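Work and Automation, Unit 8: The Teardown Bench
Handout. Read before the Pimside visit in July.

Pimside takes in retired office desktops, 200 in a decent shift, and gets out of them whatever is worth getting out. The old job title was "teardown technician." Since the arms came in it has been "cell lead," with the same parking space.

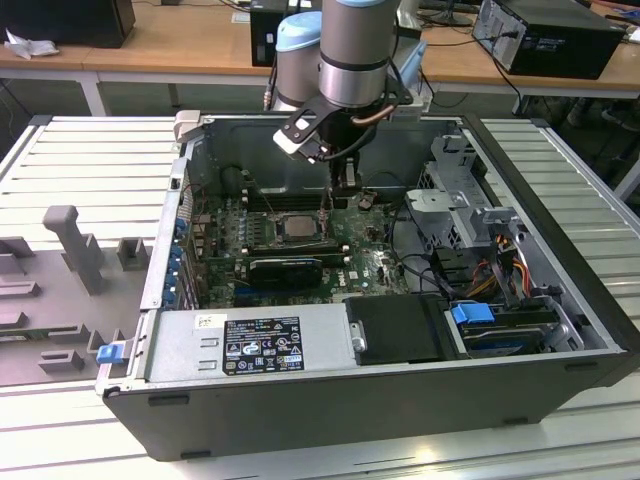
Management's phrase is that the robot takes the dull part. Ask on the visit which part that was. Châu Châu, who trained most of the present crew, liked the dull part, and did her thinking during it. Her day now goes to loading cases, clearing stops and writing up the stops.

Second point: skill. A person knows by feel when a lever is about to give. The arm has to be told, and the one doing the telling is usually the person whose hands it is replacing. At Pimside this counted as "other duties" (see the Starnetti reading, section 9, on unpaid teaching).

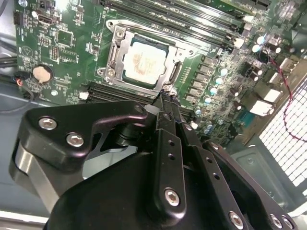

Fig. 2. Gripper at the processor socket. Note the old thermal paste.

Third point: pace. Nobody at the Mokimville site was told to work faster. The screen over the bench simply began showing a number.
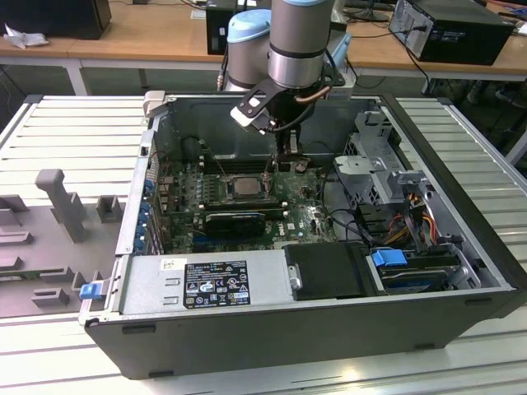 Đàm calls this "management by furniture," and you may borrow the term if you cite it.

For discussion: who should be paid for a stop, and who gets blamed for one? Half a page, typed.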